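Bralus Bench Mat, grey with white grid

By the Mutach shop. Page last updated 16 Apr 2021.

I've wanted to stock a proper grey bench mat for ages, and the Bralus is the one I kept going back to (I tried a few, and my kitchen table has the marks to prove it). It's a plain thing, grey with a pale grid, and I'm unreasonably fond of it! 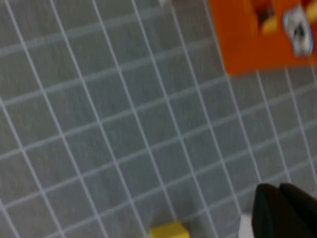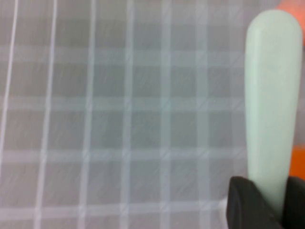 Grey surface, pale grid lines, seen close up both times.

So why grey? I used a bright green mat for years and got thoroughly sick of it. Everything I made looked slightly ill on it, and white thread was fine but green felt just disappeared. On grey you can lay out nearly any colour and still see what you're doing. The orange tray in the first picture shows up a treat, and so do the little yellow bits in it.

The grid is what sells it to most people. I line paper up against it, I square up card with it, and when I'm sorting small parts I give each kind its own square so I don't have to keep getting bowls out. If you sew, it's handy for laying out patches before you commit to anything. I wouldn't use it as your only ruler for fine work, mind you. Keep a steel one next to it and use the grid for getting things straight.

Sizes

Two to choose from. The small one is 1000 mm by 701 mm, and yes, that odd extra millimetre is right, I measured it again when somebody wrote in to ask. The large one is 2000 mm long and the same depth, so it's two smalls side by side without a join in the middle. Measure your table first, please! The large hangs over the end of most kitchen tables and it doesn't like being folded.

What goes with it

I keep a Zirkus sorting tray at the back of mine, the shallow sort that you can reach into without looking. The Peeters clip lamp is good too if you work in the evenings – set it off to one side and low, and the lines are much easier on the eyes than with a light straight overhead. Neither comes with the mat, they're both on the accessories page.

Looking after it

Wipe it with a damp cloth and a drop of washing-up liquid, then let it dry flat. No bleach and nothing gritty. Keep hot pans and glue guns off it (I learned that one the expensive way). If it arrives with a bit of a curl from the tube, lay it face down overnight with some books on the corners and it'll settle.

Delivery and returns

Small mats go out rolled in a cardboard tube, usually the next working day. Large ones take a bit longer as I send them with a different courier. If you don't get on with it, send it back unused within 30 days and I'll refund the mat, though not the return postage, sorry. Large mats sold out last November and took an age to come back in, so if the button says "email me", pop your address in and I'll let you know when there are more.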